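Mug task in sim: finger inside or grab the handle? 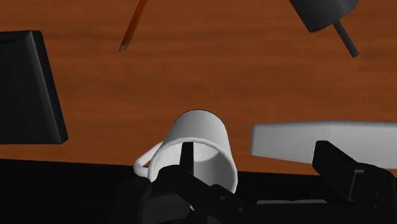 Drarnosside Robotics Club > Simulation Team

fgortz
One finger is inside the mug now. I'd keep this approach for the March demo. Run 623 is the one to load.

itziar_e
I'd go for the handle. It points left, away from the gripper, so turn the wrist first.

fgortz
That adds 40 lines to the script.

velimir_k
Disagree with Itziar. The handle is thin and our grasp code is bad at rings.

itziar_e
Then fix the grasp code. I can take it.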